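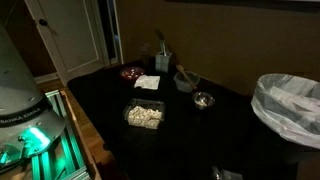

Company > Who we are

About Poltbridge

We teach robot arms to do small jobs around food, and we do it by showing them. Someone on our team guides an arm through a task, we record everything the arm does and sees along the way, and then we do it again with the bowls in different places. Each of those recordings is called a demonstration. Put enough of them together and a learning system can start to work out the job for itself, which we still find thrilling every time!

Poltbridge began with 2 people and one arm in a rented house in Grenderville. We've grown a bit (and so has the washing-up), but the work has kept its homely feel. Our tables are laid with the sort of things you'd find at the end of a film night: popcorn in a clear tub, a wooden spoon in a plastic bowl, a pot of utensils, a napkin, a bin with a fresh liner. We like ordinary objects because they're awkward. See-through plastic is hard for a camera, shiny metal throws the light about, and popcorn goes wherever it pleases.

What we collect

Our main set of recordings is called Eltar. It covers scooping, pouring, serving, clearing away and putting things in the bin, and there are 64 tasks in it at the moment. For each task we aim for 70 good demonstrations, spread over as many table layouts as we can think up. Some tasks need a lot more attempts than that to get there. Spooning something thick out of a small metal bowl took us most of January, and we're rather proud of the result.

Every demonstration comes with a short written instruction in plain words, such as "put the napkin in the bin" or "move some popcorn to the bowl". Several of us write these separately, so the wording varies the way it does when people really talk. We also note what went wrong. A dropped spoon is still useful if it's labelled as a dropped spoon, and we keep those recordings in their own part of the set.

We change the lighting on purpose too. Plenty of sessions are run with the lights low over a black cloth, others in full daylight on a bare table. A system that has only ever seen a bright, tidy room tends to get lost the first time somebody draws the curtains.

How we work

A session lasts three hours at most, with a proper break in the middle. Guiding an arm well takes concentration, and tired hands make jerky recordings. People swap between guiding, resetting the table and checking the recordings, so everyone learns all the jobs. New starters usually spend their first few days on resets, and it's a lovely way in - you notice very quickly how much a table changes when one bowl moves a hand's width to the left.

The checking is done with Yeo, a tool we built ourselves. It plays back each demonstration next to its instruction and lets the checker mark the start and finish of every movement. Yeo was a very plain thing to begin with and it's still no beauty, but it is quick, and we add to it whenever somebody on the team gets fed up with a missing button.

Who uses our recordings

Mostly small research groups and university labs who have a good idea and no time to fill a table with crockery. Some take Eltar as it stands, others ask us to collect something new for them. We love those requests! If you have one, tell us which objects matter, which arm you use and what a finished task should look like, and we'll try it out on a table before we agree a plan.

We're happy to show visitors round as well. Wear something you don't mind getting crumbs on.

Filed under: About us, Learning from demonstration

Contact | © 2022 Poltbridge, Grenderville | Back to top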